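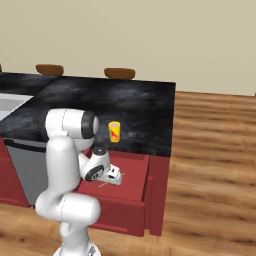
Budget is due 3rd July and I'm still moving lines around, so this is going to be a messy one.

Where we are. One arm, one gripper, kitchen tasks. Drawers mostly. The sim side is fine, sim is cheap – a desktop, a decent graphics card, done. It's the real half that eats the money.

Quotes so far:

Trelum – arm plus controller, gripper not included. Of course. Lead time 6 weeks if we sign now, and they want 40 percent up front. Annoying but normal.

Guerreiro – used arm, refurbished, a lot less. Warranty is thin. Asked twice what "joints inspected" means and got the same PDF back both times.

Zomum – lease only. Looks great until you add up the months to December and then it looks like buying it.

Leaning Trelum. Wasn't last week.

Stuff I forgot the first time round and had to add:

– mounting plate and a stand heavy enough not to walk across the floor
– spare fingertips for the gripper (they wear out, buy extra)
– e-stop, cables, longer cables
– a second hand kitchen unit with real drawers. I put 1,000 down for this incl. delivery to Kovville, might be low
– cups. Yes cups. They break

Not buying: a second arm. Would be nice, would also kill the travel line and half the compute. Run more in sim first, see which drawer tasks are even worth doing on hardware, then ask again in December when theres maybe some money left over.

One thing I keep going back and forth on is the service contract. It adds 30 a week, and the last place I worked never used theirs once. But then we also had somebody who could open up a wrist joint and put it back together. We don't have that here. Probably paying it.

Also need to check if shipping insurance is in the Trelum number or on top of it. The quote says "handled" wich could mean anything. Emailing them tonight, will update the table when they answer.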